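发件人：storage-swap 列表成员
收件人：storage-swap 邮件列表
日期：2025年4月1日
主题：回复：[收纳与整理] 带挂孔的小盒子，大家都怎么放？

各位好：

先谢谢上一封信的朋友，问题问得很细，我读了两遍，越读越觉得像在说我自己家。原信引在下面，方便没跟上的朋友看。

> 搬到 Privville 以后，储物间比原来小了一半，最头疼的是那些零零碎碎的盒装东西：
> 备用灯泡、数据线、Sarico 的替换滤芯、还有一堆 Vinitz 的小五金。
> 盒子大小不一，有的带挂孔，有的没有，叠起来一碰就倒。
> 我试过全部拆掉包装倒进抽屉，结果两个星期以后就分不清哪个配哪个了。
> 想请教大家：盒子到底要不要留？留的话是挂着好，还是立着好？
> 另外，深色盒子上的字特别小，灯光一暗根本看不见，有没有什么好办法？

我先说结论吧，免得后面啰嗦起来您等得着急：盒子我是留的，带挂孔的一部分挂着，另一部分立着放，看重量和用得勤不勤。

我家原来也是全拆。那年11月大扫除，我一口气拆了满满一大袋包装，当时心里痛快极了，觉得柜子一下子空出好多。可是到了要换滤芯的时候，三种滤芯摆在一起，长得几乎一模一样，型号又印在盒子上，盒子早就进了回收站。最后只好每种都拿去试一遍，白白折腾了一个下午。从那以后我就老实了，凡是型号印在盒子上、东西本身又没有标记的，盒子一律留着；像普通螺丝、挂钩这种一眼就认得出来的，照样拆，放进带盖的小格子里。

再说挂和立。轻的东西挂着确实方便，一排看过去清清楚楚，取的时候也不用搬开别的。我在柜门内侧装了一条 Bachmann 的挂杆，长度是30厘米，挂数据线和小配件刚刚好。不过有两点要提醒您：一是柜门开关的时候会晃，挂孔是纸的话，时间久了容易撕开，我会在孔的背面贴一小块透明胶带，再用打孔器补一个孔；二是每个钩子上不要挂太多，挂多了后面的永远轮不到，跟压在箱底没什么两样。
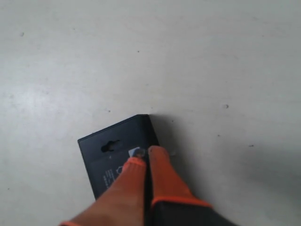 沉一点的我就不挂了，统统像书一样立在浅盒里，窄的一面朝上。浅盒不必专门去买，鞋盒盖子就很好用，高度只到盒子的一半，东西不会倒，也看得见上半截。立着放最怕的是松，抽走一个，剩下的就哗啦一下全歪了，所以我会在末尾塞一块折起来的硬纸板，东西少了就把它展开一点，东西多了再折回去。这个土办法用了好几年，比我后来买的那种活动隔板还顺手。

您说深色盒子看不清字，这个我太有同感了！深底小白字，白天拿到窗边还要眯着眼睛看，晚上就更不用提。我的做法是在窄边上贴一条白色纸胶带，用粗一点的油性笔写上三样内容：是什么、配哪一件、什么时候买的。注意要贴在窄边，不要贴在正面，因为立起来以后您看见的只有窄边。原来店里贴的小标签如果还在，我建议别急着撕，上面有时候有货号，将来补货或者退换用得上。贴胶带之前拿干布把盒子擦一擦，表面光滑的盒子沾了灰，胶带过几天就翘起来了。

还有一个小习惯，也许对您有用。每次整理，我都先把桌面彻底腾空，擦干净，再把一个抽屉里的东西全部拿出来摊开，一个一个拿起来看，看完一个放一个。千万不要几个抽屉同时开工，我吃过这个亏，弄到半夜床上都堆满了，第二天还得接着收拾，家里人走路都要绕着走。一次一个抽屉，半个小时上下，喝杯茶就做完了，心情也好。

至于空盒子，也就是东西已经在用、只剩包装的那种，我给自己定的期限是14天。这段时间里没有发现问题、不需要退换，就把型号拍下来，盒子压平送走。贵一点的电器例外，盒子留到保修期满，压扁了夹在衣柜和墙之间，不占什么地方。

差点忘了，上次列表里有朋友提到 Vinitz 的小五金可以按房间分，不按种类分，我也试了试。厨房的归厨房，浴室的归浴室，找起来是快，就是两边都要用的垫圈不知道该算谁的，最后还是单独给它们安了个家。您家储物间小，我觉得按房间分可能更合适，至少有一部分能挪到各个房间里去，不用全挤在一处。

我手上还有几个多出来的浅盒和半卷白色纸胶带，您要是方便，下次换物日我带过去，您挑着用。也想听听其他朋友是怎么放的，特别是没有挂孔、形状又怪的那一类，我到现在也没想出好办法，目前是一股脑儿放在一个布袋子里，每次找都要倒出来。

祝大家春天顺顺利利，柜门都关得上！

Privville 的一位老列友

（附：换物日带来的东西，请尽量提前在列表里写一声，免得大家都带了同一样。）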